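Guides > Following World Affairs > Reading a Joint Statement

How I read a summit communiqué without falling asleep

I've been reading joint statements from international meetings for longer than I'd like to admit, first for a trade newsletter and now mostly for my own blog. They're dull on purpose. But once you know where to look, you can get the good stuff out of one in the time it takes to drink a coffee, and I promise it gets kind of addictive!

Start by getting the real text. News stories will quote a line or two, and it's usually the line somebody's press office wanted quoted. Go to the host country's foreign ministry site and find the full statement. If there's more than one language version, save them both (more on that in a minute).

Now skip the opening. The first page is nearly always thanks to the host and warm words about friendship. Scroll until you hit the first paragraph that names a place where something is going wrong. Mark it.

Next, look at the verbs. I keep a little ladder taped inside my notebook, going from weak to strong: "took note of," "discussed," "welcomed," "supported," "agreed to," "will." If the leaders "took note of" a member's position, they listened politely. If they "supported" it, somebody fought for that word late at night. My old editor, Wenche Magnusson, used to circle every verb in red before she'd let me write a headline, and I still do it (in pencil, I'm not a monster).

Then check who is doing the verb. "We" means everyone signed on. "Some members" or "several leaders" means there was a split and they couldn't paper over it. "The meeting heard" is weaker still.
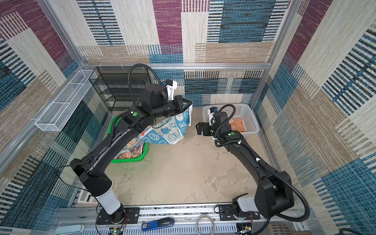 Two robot arms on a rail, with patterned panels on the walls behind.

After that, pull up the statement from the year before and put the two side by side. I paste both into a plain document and use the compare tool in my word processor. You're hunting for three things: words that went missing, words that are new, and paragraphs that moved. A dropped "strongly" can be the whole story. The last one I did ran to 1,167 words, and the only real change on sanctions was a single adjective.

If you saved a second language version, run the key paragraph past someone who reads it well. I bug Slavica Perić for this. She once caught a "should" in the English that was closer to "must" in the Russian, and I would have sailed right by it.

Last step, read what each country put out by itself afterward. Each government writes its own summary, and they love to leave out the bits they lost on. If a topic gets 400 words in one capital and no mention in another, go back to that paragraph and read it again slowly.

A quick warning about expert quotes. Think tank people and retired lawmakers will tell you what the other side "fully understands" in private. Maybe so! Write it down, put their name next to it, and keep it separate from your notes on the text.

I'll do the same exercise with voting records at the UN in July, which needs a spreadsheet and a bit more patience.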